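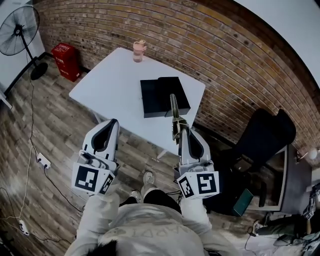 Pliltesham Lids is a collection of short recordings of people putting lids on things and taking them off again. Boxes, tubs, tins, a few jars. We started it because lids are wonderful little problems! A box with its lid on can still be a long way from closed. The black one on the white table is a good case: the lid is sitting on top, slightly offset, with a gap along one side. We label that state "resting", and it has become our favorite label in the whole set. The pink bottle near the far edge of the table comes under "bystander objects", explained further down.

Version: 2
Released: September 24, 2026
Contact: Latrice Schumacher (labels), Deok-su Seo (recordings and everything file-related)

What's in it

246 recordings, each one covering a single container from first touch to hands away. Every recording comes with a text file giving the container name, the lid state at the start, the lid state at the end, and a free comment from whoever did the labeling. Please read the comments. Some are one word and some are a paragraph on how a tin lid catches on one corner, and they are the best part.

Lid states

off: the lid is somewhere other than on the container
resting: the lid is on top but out of line, with a gap showing somewhere
seated: the lid is in line all the way around
pressed: seated, and then pushed down until it stops moving
unclear: the labeler could not tell

"Unclear" is a perfectly good answer. In version 1 we pushed people to choose, and Lucinda Holloway went back through the tins in June and found that a lot of the "seated" ones should never have been called that. She relabeled them all. Thank you, Lucinda!!

"Pressed" is used only where the pushing can be seen. Shallow boxes with loose lids never get it, even when someone pushes, as there is nothing for the lid to press into. If you merge the two states for your own work, merge pressed into seated and leave resting alone.

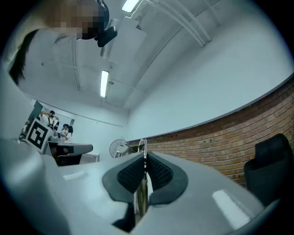 Household Objects Group, Dindholm

The room

All of version 2 was recorded in the brick-walled room, with the ceiling lights on. Long fluorescent fixtures and glossy plastic are a lively combination, so expect bright patches on anything smooth. Shiny lids suffer the most. Byung-chul Seol wrote a "glare" tag for the comments field, and you can search on it if you want those recordings in or out.

Chairs, cables and the fan move around from day to day. We left all of that alone. People close boxes in ordinary rooms with stuff in them, and we like it that way.

Bystander objects

Anything on the table that isn't the container or its lid. These are listed by plain name (bottle, mug, tape) and have no state label, so an open bottle and a shut one are both just "bottle". Yes, we know a bottle has a lid too. Fitzgerald Delacroix brings this up at every meeting and he is right, and flip-tops are on the list for version 3.

Known problems

Names for containers are not fully consistent. "Box, shallow" and "shallow box" are the same thing. Partanen, our old naming sheet, is included for anyone comparing with version 1, but don't use it for new labels.

Black containers with black lids are hard. The edge between the two can vanish, and nearly 100 of the comments mention it in one form or another.

Start and end times were marked by hand. Treat them as close, and leave a little room on both sides.

Using it

Go ahead and use it for teaching, for research, for a weekend project. Faces are obscured, so please don't try to undo that. If you pass the set on, pass on the comments with it.

If you find a wrong label, send the recording number and the state you think it should be. Latrice reads every one and loves a good argument about resting versus seated.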